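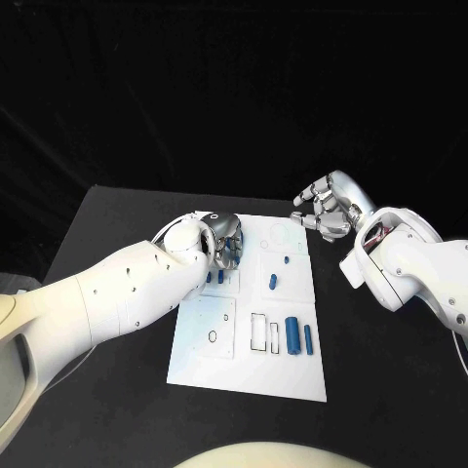

How much does a peg-board test tell you about a robot hand?

Less than the people selling the hand would like. A board shows whether a hand can close on a certain part from a certain side, on a certain table, with a certain operator or controller behind it. Change any of those and you have a new test. Keep that in mind through the whole of this handout, and again when you read the supplier sheets in the shared folder.

Unit 8: Comparing hands on two-armed robots
Robotics workshop, Stillutville. Handout for the July block.

What we want from the comparison

The Jirum question is the one we start with every year: would a plain two-jaw gripper have done the same job? Five fingers look capable. They also bring more joints, more wiring and more ways to fail without anyone noticing. A jaw gripper either has the part or it hasn't. A finger hand can have the part at an angle, or pressed against the palm, and the log will still say "grasp closed".

So the log is not your evidence. Watch the part.

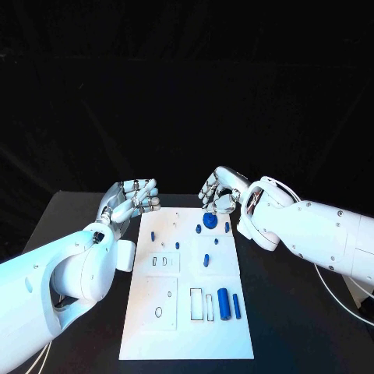

The second trap is the choice of parts. Short pegs, long cylinders and a wide disc ask for quite different grips, and an average over all of them hides the difference. Write up each part on its own line. If a hand does well on thick cylinders and badly on thin ones, say so, and leave the overall score out. I have marked too many reports where a single percentage was doing the work of a paragraph.

Cylinders, standing and lying

A cylinder standing on end can be wrapped from the side. Lying flat, it has to be picked up from above, with the fingertips close to the table, and large fingers get in each other's way. Treat these as two tasks. The Michailidis worksheet lumps them together under "cylinder", so please cross that row out and draw two.
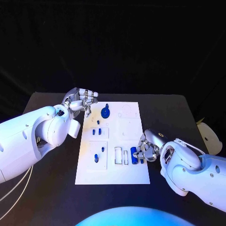

Fig. 3. Right hand closed around an upright blue cylinder; left hand over the upper left corner of the sheet.

Note what a still like Fig. 3 can support and what it can't. It supports "the fingers are around the part". It says nothing on grip force, and nothing on whether the part would survive a move across the board. Claims of that sort need the full recording and the joint readings next to it.

Numbers, and how far to trust them

The Rernthorpe trial file holds 369 attempts with one hand. That sounds like a lot until you split it by part and starting pose, and then some of the cells are very thin. The supplier's claim of 4000 cycles without a fault is a wear figure. It was got by opening and closing on nothing, and it does not belong in a table about grasping.

Ask three things of any success rate before you copy it down. Who decided what counted as success? Were the parts put back in the same place each time? Were failed starts thrown away?

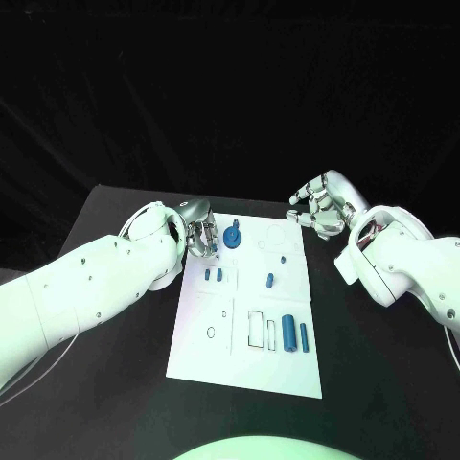

Fig. 4. Both hands at the board, all printed outlines empty. Two cylinders lie beside the rectangular outlines.

Cameras

A head view is handy for the operator and poor for the judge. The hand hides the contact just when you want to see it. For your own trials add a low side view, and have it scored by someone who did not run the robot. If the two views disagree, record both scores.

For next time

Bring one page comparing 2 hands on one part of your choice. State the starting pose, the rule for success and every attempt you dropped. Pages with only an overall percentage will be handed back unmarked. Worksheets are in the tray by the door, and the bench is free from 4 p.m.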